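1/ I read the whole surveillance ordinance of Clodton last night, all of it, because the council votes on it in December and most people I talk with have not opened the document. I will write what I understood. Please correct me if I am wrong, English is my third language and legal English is maybe my fifth.

2/ The subject is license plate readers. The city already has them at the bridge and at the two roads to Ballden. Now it wants to keep every plate for 182 days. Today the limit is 30 days, and this limit is only in a police memo, it is not in any law.

3/ A plate is not a name, they say. This is correct for one minute. With the plate and the state register you have the name, and with 182 days of plates you have the doctor, the church, the friend you visit on the other side of town at 11 p.m.

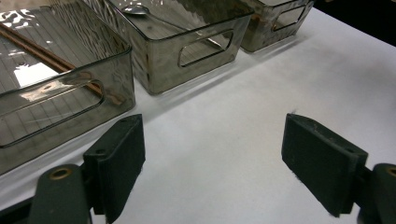
*Posted by Efthymia Pappas · Clodton · thread, part 4 of 17*

4/ The system is called Trilter. The city does not own the data in the simple meaning of "own." The contract says the company stores the records and gives the city "access and use." I looked for a sentence saying that the company can't use the records for itself. I found one for "commercial resale." I did not find one for anything else.

5/ Now the part about who can search. Section 6 permits a search by any "authorized user with a lawful purpose." Then I went to the definitions at the end. "Lawful purpose" is defined as a purpose which is not prohibited by law. I read it three times — I thought my English was the problem.

6/ There is no warrant in the draft. I want to be exact here. The word "warrant" appears once, in the section about retention, where it says that a record connected with a warrant can be kept longer than 182 days. So the warrant is used to keep more. It is never required before a search.

7/ Last year the department made 4,000 searches. This number comes from a records request by Ronaldo Ignacio, who waited five months for it and posted the reply in full. In 577 of these searches the box for the reason is empty, or it has one word, for example "check" or "info."

8/ I don't say that these 577 searches were bad. Maybe every one was for a stolen car. But when the box is empty, the person who must review it later has nothing to review.

9/ Also in the reply: 222 searches were made for agencies outside our county. The names of the agencies are blacked out. Councilwoman Papadakis asked about it in the last meeting and the answer was that the names are "operationally sensitive." She asked, sensitive for who? The chair moved to the next item.

10/ (It is Angeliki Papadakis, District 3. Some people wrote me that she is against the readers. She is not. She voted for them the first time. She wants a log that somebody outside the department can see.)

11/ Many replies tell me "if you did nothing wrong." I grew up in a place where my father's letters arrived already opened, and he also did nothing wrong. He taught geography. I will not argue more about this one, thank you.
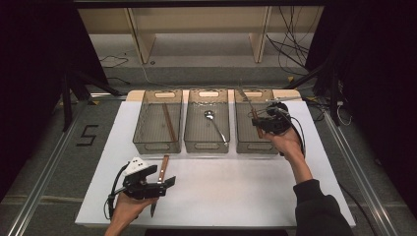 **Does the draft let me ask the city for the records of my own car?**

Only in part. Section 9 lets you ask if your plate was searched in the last 30 days, and the city must answer in writing. It does not let you see the places and hours where your car was read, and it does not give you a way to have them deleted.

12/ That question came from three different people so I put it in the thread. Section 9 is short, you can read it in two minutes. It is on page 14 of the PDF, after the table of fees.

13/ What I would change, if anybody on the council reads this: put the 30 days in the ordinance itself. Require a case number for each search, and make the system refuse the search without it. Publish the outside agencies by name once a year.

14/ A warrant for any search that goes back more than one week. I know the department will say it is too slow. Pantelis Tsakiris was a county prosecutor for a long time and at the library meeting he said a judge on call usually answered him the same night. I was there and wrote it in my notebook.

15/ Correction to post 2: a reader sent me the contract from the first year, and there the limit of 30 days is also written, in Annex B. So it was not only in the memo. But Annex B ended when the contract was renewed — the new one has Annex A and Annex C. I asked the clerk what happened with B and I am waiting for the answer.

16/ Written comments are accepted until noon on the day before the vote. You must put your street address or they don't count it. Spoken comments are two minutes. Sign the paper at the door before 6:30 p.m., after this they take the paper away.

17/ Aliki Tsoukalas is collecting rides for people who live near the Ballden road and don't drive at night. Write to her, not to me, I don't have a car. When the clerk answers about Annex B I will add it under this post.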